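Speaker notes -- Household appliance tasks: house rules for recording and review
Nistura workshop, March 29, 2026

Opening. Say who we are and move on. The Toom site records kitchen tasks, the Durnance site reviews them. Both now work from the same rule sheet, version 18. Most of this talk is the rule sheet.

Why we wrote it down. Last October we pulled 2000 episodes for review and sent 500 back. Most had a usable motion in them. The trouble was that two operators had started the same task from different poses, or the label said "open microwave" when the episode only covered the dial. Pause here, people usually have their own stories.

Rule one: the start pose. Gripper open, nothing held, both fingertips in the wrist view, and the appliance controls in view too. If the knob is hidden, back off and start over. Next slide. 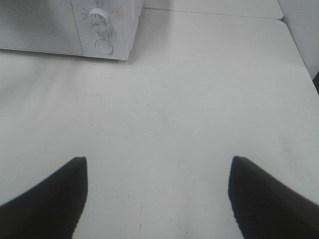 Slide 6. Start pose at the microwave: fingers open, dial and push button in view.

Point to the dial first, then the button under it. Mention that white controls on a white appliance give very little contrast. We do not fix this with tape or stickers. If the reviewer can't find the edge of the knob, the lighting gets changed and the change goes in the log.

Rule two: one label, one action. Turning the dial is one. Pressing the button is another. Don't merge them to save time.

Rule three: surface marks. Scratches and smudges on the tabletop are allowed. Note them at setup and leave them alone until the batch is done -- cleaning halfway through splits the batch.

Rule four: stopping. Anyone in the room can call a stop. The operator lets go of the controls first and talks second. Stopped episodes are kept and tagged, never deleted.

Skip the Plerkeo export slide if we're short. The handout has the log template and the review form. Batch limit is 600 episodes, then the setup check is repeated from the top.

Questions.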